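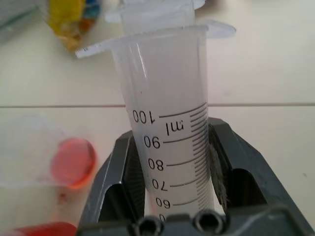 Bijan Hosseinzadeh reckoned I'd be bored by half past ten, and told me so in the car park. His view was that once you've seen one robot arm pick something up you've seen the lot, and that I should have gone to the garden centre with him and my sister. Well, I stayed until they were putting the chairs away, so there.

It was the Friday open day at Stornwood, the labs out past the retail park that I must have driven by a thousand times without knowing what went on inside. They had four benches going, each with an arm doing a different job, and you could wander between them with a cup of tea (decent tea, too, and proper mugs!).

The bench I kept drifting back to was the measuring one. The arm there was holding a plastic measuring cylinder, the 100 ml sort we all had at school, with the flared top and the little spout. I'd have thought heavy boxes were the hard bit for a robot, but Zhiqiang Xue, who was running that bench, told me he'd swap this for boxes any day. Plastic that light tips over if you breathe on it, and see-through things are a pain for the cameras, which tend to look straight through them at whatever's behind. There's a small camera down at the wrist, so on the monitor you get the cylinder from the gripper's side, and all the numbers come out back to front. I stood there for ages trying to read 70 and 80 backwards like a child with a mirror.

What I liked was the pads on the fingers. They're a sort of fuzzy grey stuff, and I got to have a feel of a spare one. A bit like the soft side of Velcro, only denser. Apparently they've been through all sorts, including a rubber one that gripped so well it wouldn't let go.

They've logged 945 goes at this one job since the spring. I asked how many went wrong and got 107, straight out, which I thought was pretty sporting with visitors in the room.

Bianca Tănase did the talk at noon, on the software side, which they call Trellness. I followed maybe half of it. The chap next to me asked whether it would put lab technicians out of work and she gave him a long and fair answer, though I'm not sure he was satisfied.

Parking was a nightmare, by the way. If they run it again in October, get the bus.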